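Speaker notes: watering a small container nursery
Kimdale growers' evening, October

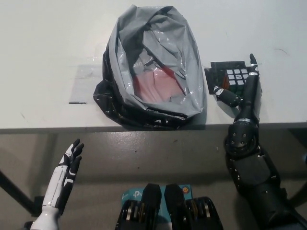
Start with the size of the place so people can compare. We grow 2545 pots at Trutitov, mostly currants, quince and figs, on one acre with one well. Two people do the watering.

First slide. Where the water went before we changed anything. Overhead sprinklers on every bench, same run time for all pot sizes. The one-gallon figs were soaked and the five-gallon quince were dry by 3 p.m.

Main point: group by pot size first, then by plant. It took us a weekend to move the benches and it cost nothing but sore backs.

Drip section. We put the big pots on drip lines – one emitter per pot, two for the quince. Parts came to $840, including the filter. Do not skip the filter. Our well carries fine sand and the first set of emitters clogged in a month.

Mention the Galli block here. Those plants stay on overhead because they are in trays, and drip makes no sense for trays.

Checking by hand. Lift the pot. If it feels light, water it. I still do this every morning on the Pilow side, where the wind comes through.

Winter: drain the lines before the first hard freeze. We lost 100 feet of tubing the first year.

Someone will ask about timers. Ours is a cheap battery one and it works fine – change the battery in spring.

Leave ten minutes for questions. Emitter samples go around the room during this part, and please get them back.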